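Section 4. Setting Up the Trakstead Shared Calendar

This section covers first-time setup of the shared calendar for an office or household. Install the desktop program (Section 2) and create your account (Section 3) before you begin. The screens match the release of Jul 2, 2018. Older releases have the same buttons, but Sharing is found under Tools.

## 4.1 Create the calendar

1. Open Trakstead and sign in with the administrator account.
2. Click **Calendars** in the left-hand column, then **New**.
3. Type a name. Names can be up to 84 characters long, including spaces.
4. Choose a time zone from the list. The program suggests the one your computer is using.
5. Choose the day on which the week starts.
6. Click **Save**. The new calendar appears in the column with a gray square next to it.
7. Click the gray square to pick a color. Other people can choose a different color on their own computers without changing yours.

> **Caution:** The time zone cannot be changed once the calendar contains a repeating event. To change it later you must export the calendar, delete it, and import it again. See Section 9.

## 4.2 Add people

Each person you add needs an account of their own. Do not share one sign-in between two people. The change history will show the same name for both, and reminders will go to only one address.

1. Select the calendar and click **Sharing**.
2. Click **Add person** and enter an email address.
3. Choose an access level:
 - **View** lets the person see events and print them.
 - **Edit** also lets the person add, move, and delete events.
 - **Manage** also lets the person add and remove other people.
4. Click **Send invitation**.
5. Repeat for each person.

The invitation stays open until it is accepted or you cancel it. Until then the name is shown in italics. If the message does not arrive, check the spelling of the address, then click **Send again**.

Keep at least 2 people at the Manage level. If the only manager's account is closed, the calendar becomes view-only for everyone and has to be unlocked by the support desk.
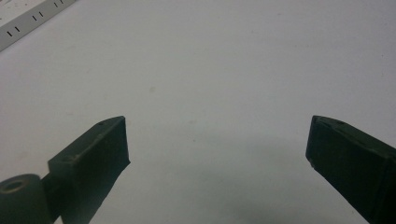
**Can a person belong to more than one shared calendar?**

Each account can join as many calendars as it is invited to, and the access level is set separately on each one. Someone with Edit on the staff calendar can have View on the holiday calendar.

## 4.3 Connect to an office server

Skip this part if you use the hosted service. It applies only to sites running the Basau server on their own network.

1. Ask whoever looks after your network for the server name.
2. In Trakstead, open **Settings**, then **Connection**.
3. Select **Office server** and type the server name.
4. In the **Port** box, enter 1729.
5. Leave **Use secure connection** checked.
6. Click **Test**. After a few seconds the line under the button should read "Connected."
7. Click **Save** and restart the program.

If you see error 1007, the server was found but refused your password. Sign out, sign in again, and repeat the test. A message that says "No answer" points to the server name, the port, or a firewall.

> **Note:** Calendars made on the hosted service do not move to the office server when you switch. Export them first.

## 4.4 Reminders and repeating events

1. Double-click a day to open a new event.
2. Enter a title and a start time.
3. To repeat the event, open the **Repeat** list and choose daily, weekly, monthly, or yearly.
4. Under **Remind**, choose how far ahead the reminder should be sent.
5. Click **Save**.

A monthly event set for the 31st is skipped in shorter months. Choose **Last day of month** if you want it to appear in February and the rest.

When you edit one event in a series, Trakstead asks whether to change that event or the whole series. Changing the whole series removes any notes attached to single dates. There is no undo for this step.

## 4.5 Getting help

Hosted customers should use the **Help** menu, which attaches your version number to the message. Office server sites supplied through Urquhart should contact the Drostircombe office. Ask for Conceição Bastos for connection problems and Elspeth Lindsay for accounts and locked calendars. Have your account email and the exact name of the calendar ready when you call.

Continue to Section 5 to print a month or week view.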